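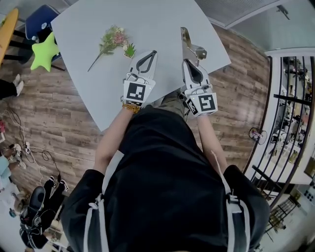 Page last changed: July, after the Monday walk-round

Village hall kitchen and main room – opening-up checklist with comments

I love this list. It takes one cup of tea to get through, and the hall always feels friendlier once it's done. Tick, cross or N/A against each line, then put your comments underneath in whatever words come to you. Mine from the latest round are left in so you can see the sort of thing that helps.

Outside and entrance

1. Path clear, no loose slabs. TICK
Comment: The slab by the Dindard Lane gate has been rebedded and it's lovely and solid now. Moss is coming back on the north side, so brush it before the autumn hires.

2. Ramp handrail firm along its whole length. TICK
Comment: Give it a proper tug at both ends. The bottom bracket used to creak and doesn't any more!

3. Front door opens fully and the closer works. CROSS
Comment: Slams for the last foot or so. Needs a quarter turn on the closer screw – I didn't have the right driver with me.

Main room

4. Fire exits unlocked, push bars moving freely. TICK
Comment: Both fine. Chairs had crept in front of the garden-side exit again. Stack them on the stage side, please, never more than 13 high.

5. Emergency lights come on at the test switch. CROSS
Comment: The one over the stage steps is dim. Replacement ordered from Lenari, part 1069. 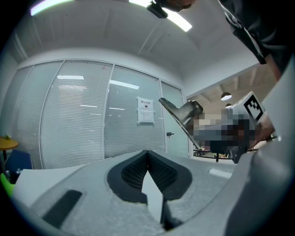
The rest came up bright straight away, including the old one in the corridor that I was sure would be dead. Hold the test key for a good while before you let go, as a tired battery will often manage the first few seconds.

6. Floor dry and free of splinters. TICK
Comment: The new varnish is a joy. Felt pads are missing from a few of the Soler chairs – spares are in the drawer under the hatch.

7. Folding tables lock open. TICK
Comment: Lean on each one before anybody puts an urn on it. Watch your fingers in the hinges.

8. First aid box complete and in date. CROSS
Comment: Plasters low, eyewash fine. Someone has kindly added a second pair of scissors.

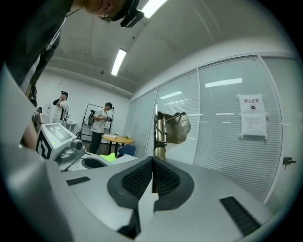
Kitchen

9. Fridge at 5 degrees or below. TICK
Comment: Reading 2 when I opened it. Write the number down every time, even when it's dull.

10. Fire blanket on its hook, tapes hanging down. TICK

11. Hot tap not scalding. TICK
Comment: The Sasora mixer valve was worth every penny of the £195. Run it for a full minute before you test.

12. Extractor filter clean. CROSS
Comment: Greasy after the curry night (a brilliant evening, by the way). Soak overnight in the big sink and put it back with the arrow pointing up.

Crosses to carry forward: 3, 5, 8, 12. Leave the sheet on the clipboard behind the kitchen door.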